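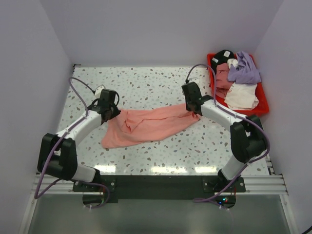 Gevthorpe cable fault

The Gevthorpe cable fault was a repeated failure in a two-arm garment folding station run by the textile sorting firm Staniforth. It was first recorded in January and described in a report dated 2023-04-21. No person was hurt. The fault is named after the town where the station was installed.

Background

The station has two robot arms, which stand at the left and the right of a speckled tabletop with walls on three sides. Garments are taken one at a time from a red bin in the far right corner, spread on the table and folded lengthwise. A purple cable runs outside each arm, from the gripper past the elbow and down to the base. The control software, Flillus, was supplied by Vendley.

The fault

During a test of 1768 folds, the right gripper lost its signal 126 times. In most cases the loss was shorter than a second, and Flillus did not report it. The gripper kept its last commanded position while the arm continued to move. If it was closed on the cloth, the garment was pulled between the two arms, and in 5 cases a seam was torn. If it was open, the right end of the garment stayed behind and the fold came out crooked.

Both arms were affected in principle, but all recorded losses were on the right side. The test engineer, Noemi Orlandini, noticed that they came mostly when the elbow was strongly bent and the forearm reached toward the back of the table. 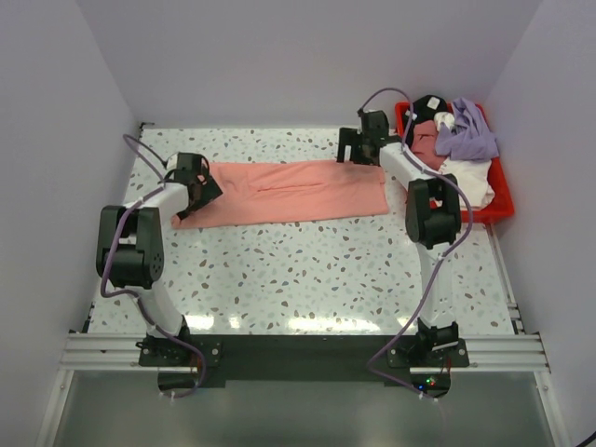

In this position the cable makes a high arch over the gripper, and the part near the elbow is bent more tightly than on a long reach to the front. Orlandini and her colleague Fredy Palomino opened the cable and found two broken conductors inside an undamaged outer cover.

Correction

The cable was replaced and given a longer loop at the elbow. Flillus was changed so that any loss of signal stops both arms — earlier versions stopped only the affected one. Staniforth also set a limit of 1000 operating hours, after which both cables must be exchanged.

Tarek Tahiri of Vendley disagreed with this limit and considered it too short. The two firms did not publish a common position.

See also

Cable fatigue
Protective stop
Robotic handling of textiles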